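News > Food & Farm > Makers and Growers

October
By the Food & Farm desk

Kellcombe oat mill adds a barley cracker and opens a small counter at the front of the building

Anyone who has driven the river road through Kellcombe on a weekday morning will know the smell of the Loda mill well before they see it. It is a toasty, slightly sweet smell, something between a breakfast table and a hayloft, and people who grew up in town will tell you that it means the roasters are on and it must be getting toward seven. This month there is something new mixed in with it, and that something is barley.

Loda, which has been milling oats for local bakeries for 19 years and selling its own boxed oatmeal for a good part of that time, has started making a thin, crisp barley cracker under the name Marwat. The crackers went on sale Tuesday at the mill itself, where a little counter has been fitted into what used to be the front office, and they are expected on grocery shelves in the county before the holidays come around.

The idea had been kicking around the mill for a long while. Barley grows happily in the fields on the Curside end of the valley, and farmers there have long used it in rotation with oats, but most of it has gone to feed or been trucked off to buyers a good many miles away. The mill had always wanted to do something with it closer to home, and over the past two winters it set aside a corner of the building for test batches. By all accounts there were a lot of them. Some came out so hard that they were better suited to roofing, and a few crumbled before they made it off the tray, but little by little the recipe settled down into something the people at the mill were glad to put their name on.

What they ended up with is a plain sort of cracker in the best sense of the word. It is made with whole barley flour, a bit of oat flour from the mill's own stones, sunflower oil, salt and water. The dough is rested overnight, rolled very thin and baked slowly, so that it snaps when you break it and has a nutty, almost malty taste that hangs around for a while. There are 3 kinds to begin with: plain salted, onion and caraway, and a honey one that is only lightly sweet and goes awfully well with a sharp cheese (we tried it, and then we tried it again to be sure).

A word for readers who have to be careful about what they eat: barley contains gluten, and so these are not a gluten-free product. The mill has put that on the front of the box in good large type, and the same equipment is used for wheat from time to time. There are no nuts or dairy in the recipes, and the honey kind is the only one that would not suit a vegan table.

For the growers at Curside, the new line means a buyer just down the road. The farms have agreed to set aside part of their barley for the mill each season, and the grain will be cleaned and stored at Curside before coming over in small loads as it is needed. That suits both ends of the arrangement nicely. The mill does not have a great deal of room for storage, as anybody who has tried to turn a truck around in its yard can tell you, and the farmers would much sooner haul grain a short way in the quiet months than a long way in the busy ones.

The oven can turn out up to 1,000 boxes a week as things stand, and the mill plans to stay well under that until everyone has the hang of the work. Two new jobs have come with the crackers, one on the baking side and one on packing, and both have been filled from in town. If sales go the way the mill hopes, a second baking shift may follow in the spring, though that is a conversation for later on and no promises have been made.
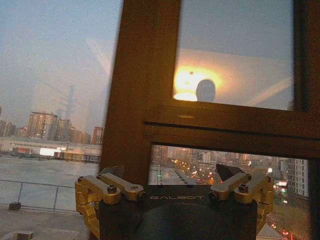 Gold-colored finger linkages on a black gripper marked GALBOT, in front of a brown-framed window.

The new counter is a modest affair and all the nicer for it. Along with the Marwat crackers it carries the mill's rolled and steel-cut oats, oat flour by the bag, and a pancake mix that has been hard to find in stores since the summer. There is a tasting plate out most mornings, and there is coffee, which you are welcome to drink standing up. Shoppers who bring back a clean cloth flour sack get a bit of money off the next one, an old habit of the mill's that many of its regular customers are fond of – and that a fair number of newer ones may not have heard about.

Bakers and restaurant cooks in the area have been asking after the barley flour as well, and the mill says that it will be sold by the sack once the cracker orders have been taken care of. It makes a fine addition to bread if you swap it in for a small part of the wheat flour, and it is lovely in gingerbread, giving it a softer crumb and a deeper color. A recipe card for a barley and apple skillet cake is free at the counter while the cards last, and another for a mushroom and barley soup will be along when the weather turns properly cold.

Folks who would like to see how the crackers are made can ask about a walk-through of the baking room, which the mill is glad to offer to small groups on quieter mornings. Closed shoes are a must, and long hair will need to be tied back or tucked under one of the paper caps by the door. School groups are welcome too, with a little notice.

The counter opens at 8 a.m. on weekdays and closes when the day's baking is packed up, generally by the middle of the afternoon. Parking is on the street side – please leave the yard clear for the grain trucks.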